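# How a Robot Arm Learns to Pick Stuff Up

Hi! I build robots in a shared workshop called Dirnden, and kids who come by nearly always ask me the same thing: how does it know where to grab? Great question. It took me ages to get a good answer, so let me try it out on you.

First you should meet Moon. Moon is my robot arm (I named it after a lamp I had when I was six, don't ask). Moon has a shoulder, an elbow and a wrist, kind of like you do. At the end there's a gripper, and that's the hand. Mine just opens and closes. Try picking up a pencil using your hand like a crab claw and you'll get the idea!

Inside each joint is a motor. A motor is the part that turns when electricity goes through it. When the computer says "elbow, bend a little," the elbow motor turns a little. If all the motors turn the right amount at the right time, the hand ends up where you want it. If one of them is wrong, the hand goes someplace silly. On its first day Moon tried very hard to pick up air.

So we practice! I put a few things on a table, like a bowl and a block, and I ask Moon to move one of them to a new spot. Sounds easy, right? You could do it while singing. But think about what your brain is up to when you do. It has to find the block, guess how far away it is, turn your hand to match it, squeeze, lift, and then let go in the right place.
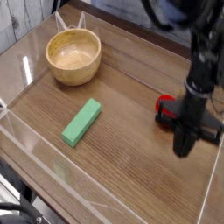

A robot has to do every one of those steps too, and somebody has to teach it. My way is to use a program I wrote called Lenik. Lenik looks through a camera and hunts for colors. When it finds a patch of green it says, "Aha, green thing, over there," and sends the spot to the arm as numbers. Then the arm works out how to bend.

Squeezing is the part I find hardest. Squeeze too softly and the block slides out. Squeeze too much and you can squash something, or make the motor grumpy and hot. Round things are extra tricky because they like to roll off just as the hand gets there. Blocks have flat sides, so they're nicer to beginners. But if a block is turned at a slant, the gripper has to turn as well, or it bumps the corners and shoves the block away.

I keep a notebook of all our tries, and we're at 767 now. Lots of those are misses! I write the misses down too, and I put a little note next to them, like "too high" or "let go early." Then I change one thing and go again. If I change 3 things at once I can't tell which one helped, and I've made that mistake plenty.

## Try it yourself

Get a friend and be a robot for a few minutes. You'll need a cup and something soft, like a rolled-up sock.

1. Close your eyes. You're the robot now.
2. Your friend is the computer and can only say left, right, forward, back, up, down, open and close.
3. Try to get the sock into the cup.
4. Swap places.

My guess is you'll be giggling by the second "no, LEFT!" In May I want to teach Moon to stack blocks, up to four high, and I already know there's going to be a lot of crashing.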